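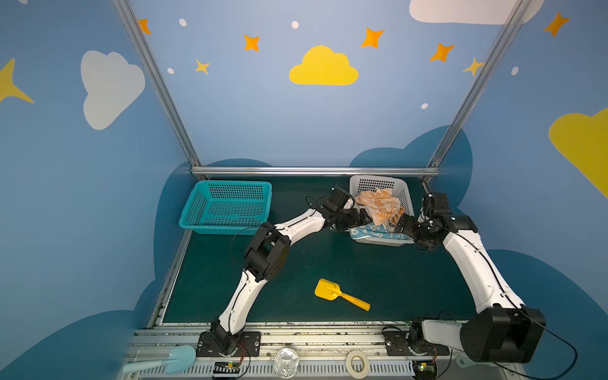 Panier blanc avec la serviette orange et crème sur le dessus, panier turquoise vide à gauche.

Ticket 1 797 – Lellex, linge enfant
Objet : serviettes rêches et peluches bleues partout
Ouvert par : Tien-fu Chu
Statut : en cours

Bonjour ! Je vous écris pour les serviettes éponge à petits personnages que j'ai prises chez vous en février. Je les adore, vraiment, les dessins sont trop mignons, mais depuis quelques semaines elles deviennent raides comme du carton au séchage et la bleue peluche sur tout ce qu'elle touche. J'ai déjà essayé pas mal de choses, alors je vous mets tout à la suite, désolé si c'est un peu en vrac.

Premier essai : lavage à 40 avec la lessive Erkeo, dose normale, essorage à 1 000 tours. Sorties raides.
Deuxième essai : la même chose avec moitié moins de lessive. Un peu mieux pour l'orange, rien pour la bleue.
Troisième essai : vinaigre blanc dans le bac de rinçage (100 ml, mesurés au biberon, j'avais que ça sous la main) et pas d'adoucissant. Bien plus souples toutes les deux ! Par contre les peluches, toujours là.
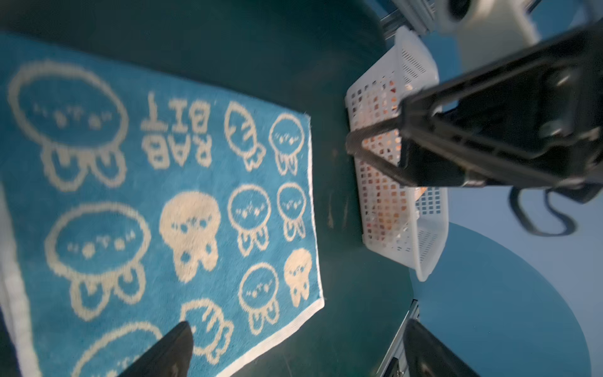

Pour la référence, je n'ai plus l'étiquette, elle grattait et je l'ai coupée le premier jour (oui, je sais). Sur votre site je trouve deux bleues qui se ressemblent beaucoup et je ne sais pas laquelle j'ai. La mienne a l'inscription RAB BIT en crème, sur deux lignes, avec un liseré blanc au bord, si ça peut vous aider à la retrouver dans le catalogue. Je voudrais surtout savoir si elle supporte le sèche-linge, parce que sur la fiche de l'une c'est oui et sur l'autre c'est non.

Ajout du samedi 27 juin : quatrième essai, lavées séparément, secouées à la fenêtre avant et après. Moins de peluches dans le filtre, mais j'en retrouve encore sur l'orange quand je les range ensemble. Je me demande si je ne devrais pas prendre un panier pour chacune – le turquoise ne me sert pas à grand-chose pour l'instant.
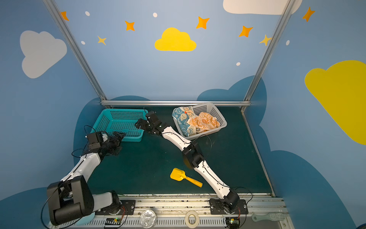 Ho-yin Tsai : Bonjour Tien-fu, merci pour tous ces essais, ça m'évite de vous les demander ! Gardez le vinaigre, et descendez l'essorage à 800 si votre machine le permet. Pour les peluches, deux ou trois lavages à part devraient encore en enlever. Pas de sèche-linge tant que je n'ai pas la réponse de l'atelier d'Anville sur votre référence. Et oui, séparez-les au rangement en attendant.

Merci beaucoup, c'est noté ! Je relance une machine à 800 ce soir, la bleue toute seule, et je remets un mot ici quand elle est sèche. Autre petite question tant que j'y suis : est-ce que l'orange existe aussi en grand format ?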